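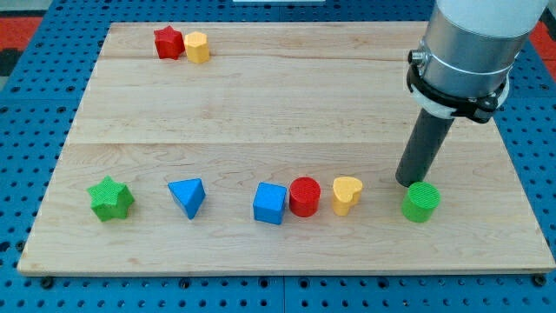
Wijesinghe

Ticket reopened, Monday. Status was "Resolved", which I admire as a piece of optimism.

Problem: the office printer, a Drulach, prints the first page of anything perfectly and then goes to sleep. It can be woken by opening and shutting the paper tray. It then prints page two and goes back to bed.

Tried so far:

Turned it off and on. Turned it off, had lunch, turned it on. No change, though lunch was fine.

Updated the driver from the Grirlow portal, as advised. The portal wanted a new password of up to 14 characters and then refused one of 14. Driver installed at 70 per cent and stayed there until I cancelled it. Second go worked.

Changed the sleep timer from 4 minutes to Never. The printer's idea of Never is the length of one page.

Swapped the network cable. Same again. Printed by USB from the old laptop: all pages came out, no naps. So it's something on the network side.

Reply from Janero support, 16 words long, asked whether it was plugged in. Yes.

Update, 3.40 pm: switched off "quiet network mode" in the second settings menu, the one behind the first. Whole rota printed in one go. Leaving this open until the invoices are done.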